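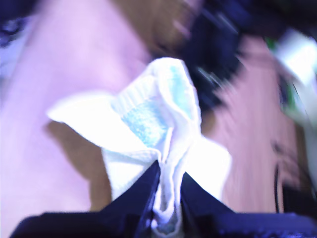

How much does it cost to rent the Clurnby laundry arm?

The rental is $586 a month, plus a $1,000 deposit that is paid back when the machine is returned in working order.

Local News > Business > Shops and Services

Zerkcombe firm puts its laundry arm up for rent

4 October 2020
By Margaux Renaud

People who have walked down to the old seed store in Zerkcombe over the summer will have noticed the lights on late and, if the side door happened to be propped open, a good deal of washing hanging around for a place that has never been a laundry. It belongs to Jemer, the small machine firm that moved in the winter before last, and the washing has been for the Clurnby, a robot arm for sorting and handling small laundry. After a long stretch of trying it out, the company has now opened its rental plan to any laundry, guest house, gym or care home within driving distance of the town.

The Clurnby is a single arm that bolts to the end of an ordinary work table. It has a gripper with two fingers, and its job is the small stuff, by which Jemer means socks, washcloths, dish towels, napkins and that whole family of things that come out of a dryer in a knot. The arm reaches into the heap, pinches one piece, lifts it clear, and puts it down in the bin or on the part of the table where that kind of piece is meant to go. A person still does the folding. Anybody hoping for a machine that hands back a stack of folded bath towels will have to keep hoping, at least from this company, and Thierry Delaunay, who runs Jemer and designed most of the arm, was very cheerful about saying so when I went by.

"I get asked about folding before people have taken their coats off," he told me. "I would love to sell you folding. What I have is sorting, and I think sorting is the part of the day most people would gladly give away."

He may have a point there. I worked two summers in a hotel laundry when I was in school (a long time ago now, and the hotel is apartments), and I can still remember the washcloth table, where somebody stood all morning pulling damp little squares apart. It was never hard, but it went on and on, and it was murder on the shoulders.

The trouble with cloth, as Mr. Delaunay explained it at some length over a very good cup of coffee, is that it has no shape of its own. A box looks like a box from any side. A sock dropped on a table might look like a sock, or a ball, or a flower, and once you pick it up by the middle it turns into something else again, with flaps going every which way and a twisted bit down between the fingers. The arm does not try to know in advance what it has hold of. It takes a pinch, holds the piece up, takes a look with its camera, and makes up its mind after that. If it can't decide, the piece goes in a separate bin for a person to look at, and you can set how fussy you would like it to be about this.

White things are harder for it than colored ones, I learned, especially under strong light, when the folds wash out and the camera has less to go on. Terry cloth is easier to grab than smooth cotton. Thin nylon is the worst of the lot, and Jemer says plainly in its paperwork that a laundry handling mostly hosiery should not bother. I was glad to see that in print, to tell the truth, as I have read a fair number of brochures in this job and they are not usually so forthcoming about what the thing can't do.

The rental plan is simple enough. Jemer brings the arm, sets it up on the customer's own table or on one that can be rented along with it, and spends the better part of a day showing the staff how to start it, stop it, clear it and teach it a new bin. The first rental period is four months, after which it goes month to month and can be ended with two weeks' notice. Repairs are included, and so are the soft pads on the fingers, which wear down and have to be changed now and then. What is not included is electricity, naturally, and damage from water, so the arm has to stay on the dryer side of the room and well away from the sinks. There is also a plan to buy the machine outright, but Mr. Delaunay would not give a price for that yet and said he would sooner people lived with one first.

For those who want to try before signing anything, the firm will take a bag of your own laundry at the seed store and run it while you stand there. It should be clean and dry, and it should be whatever you really deal with on an ordinary morning. He asks that people please not send their newest and nicest, as some have done, on the theory that a robot is company.

The one business in town that has had a Clurnby on its floor so far is Khoo, the wash-and-fold on the corner by the bus shelter, which does the linens for several of the guest houses along with everybody's regular bags. Khoo took an early machine in the spring on a trial footing and has kept it. The staff there were kind enough to let me stand out of the way for a while and watch, and what struck me was how little attention they paid to it. The arm went along at its own pace, which is slower than a person's, picking and placing, and now and again it missed and came up with empty fingers and went back down for another try. The woman at the folding table simply reached over for the full bin when she wanted it.

She told me the speed had bothered her in the beginning. She is quick, and it is hard to stand beside something slow. What changed her mind was coming in from lunch to find the washcloths done, and then coming back from the front counter to find the napkins well along, and she has made her peace with it. Her complaints, which she asked me to pass on, were that the warning chime is too loud and too much like the one on the dryers, and that it gets muddled when two socks are stuck together with static and will happily carry the pair off as one. Mr. Delaunay says the chime can be changed on the new machines. The static he is still working on, and in the meantime he suggests dryer balls.

I asked both of them the question that I expect many readers are asking, about jobs. Khoo has the same staff it had before the arm arrived and says it would like to hire another person if the guest houses pick up again. Mr. Delaunay's answer was longer and wandered a bit, but what it came to was that he builds for small shops where one person is already doing the work of several, and that the arm can't fold, can't iron, can't take a stain out and can't talk to a customer about a lost glove. I will say that a bigger laundry might do its sums differently, and he did not argue with me on that.

There are some practical things to think about before calling. The arm wants a clear table and good, even light, without a sunny window right behind it. The floor should be level. It makes a soft whirring that you stop hearing after a bit, though in a very quiet room you might not. It stops if it bumps into something, and I was invited to let it bump into my hand, which I did, and it was no worse than being nudged by a friendly dog. Even so, Jemer asks that long hair be tied back and that children be kept on the other side of the counter, and there is a big red stop button on a cord that should hang where anybody can reach it.

Jemer is building the machines one after another in the seed store and does not keep a stock of them, so orders placed now will be delivered from December on, in the order they come in. Mr. Delaunay is asking guest houses in particular to get in touch soon if they want to be set up ahead of the holidays, and he will come out and look at the room for free, with a tape measure and, if my visit was anything to go by, plenty of conversation.

Showings at the seed store are by appointment, with one household or business at a time and masks on. The entrance is the side door, past the loading ramp, and you may have to knock more than once if the dryer is going.

Like stories from Zerkcombe? Sign up for our free newsletter and get the week's local news by email. You can unsubscribe at any time.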